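I have a new favorite part of the week, and it's twenty minutes of somebody poking my scalp with a tiny needle roller. Let me explain!

My hair started thinning at the temples in February. I noticed it in a changing room with unkind lighting, panicked for a while, bought a shampoo that smelled like a tire shop, and then finally did the grown-up thing and booked a consultation at the Trolmont clinic. I went in expecting a sales talk. I got a woman with a magnifier who looked at my part for a very long time and then asked what I'd been eating – and whether I'd been sick over the winter (I had, with a fever that went on forever).

She thought a lot of it was shedding after the illness, which often settles down by itself, plus a little bit of the ordinary family kind. She sent me for blood work before she would even talk about treatment, and I loved that. My iron was low! So I got iron through my regular doctor, and a course of 4 microneedling sessions at the clinic, spaced out over the spring and summer.
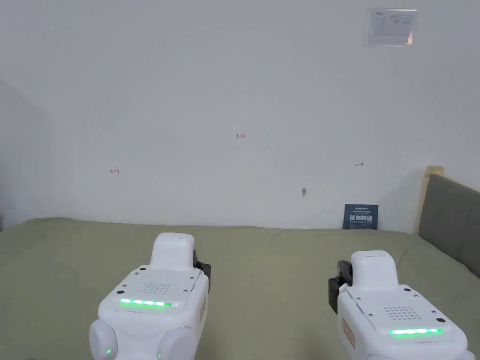
A reader called Prusten wrote in after my last post that the needling hurt much more than the clinic had let on, especially along the hairline, and that numbing cream made all the difference the second time. I'd second that completely. The top of my head was nothing, like being walked on by a very polite hedgehog, but the front edge made my eyes water. Ask for the cream, and ask for it early enough that it has time to work.

The day after is easy. I was pink and a bit tight, the way you feel after too much sun, and by the next morning I'd forgotten all about it. I slept on a clean pillowcase, skipped the gym, and kept my hands out of my hair (hard, I'm a fiddler). The clinic gave me a bland rinse called Savex to use in place of shampoo for the first couple of washes, and it's so gentle I've kept using it. 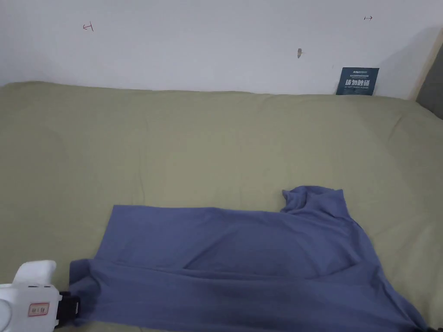 ## What it costs, and what I've seen so far

Each session is $244, so this isn't a small treat. I moved some money from the vacation pot and I don't regret it one bit, but I'd want anyone to get the blood work first. If the iron had been the whole story, I could have saved myself a pile of cash.

I've had 2 sessions now. There are short, fuzzy little hairs at both temples that stick straight up when it's humid, and I'm ridiculously fond of them. Is it the iron, the needles, or just time passing since that fever? I can't tell, and my practitioner was very open that she can't either. She takes photos at every visit under the same lamp, so at least we're comparing like with like.

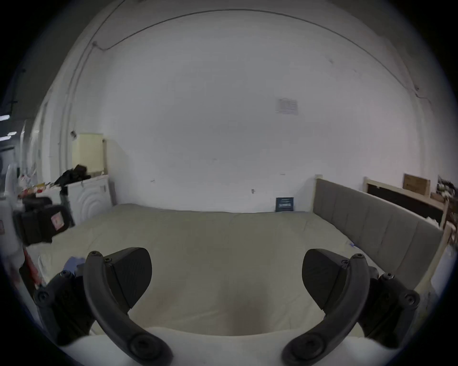
Can you color your hair between sessions?

My clinic asks for a gap of 21 days on either side of a treatment, so I've let my roots go and I'm wearing a lot of headbands. Check with your own place, as they may have a different rule.

Next up is session three, and I've already picked the podcast for it. I'll post the temple photos once I've worked out how to take them without my thumb in the way!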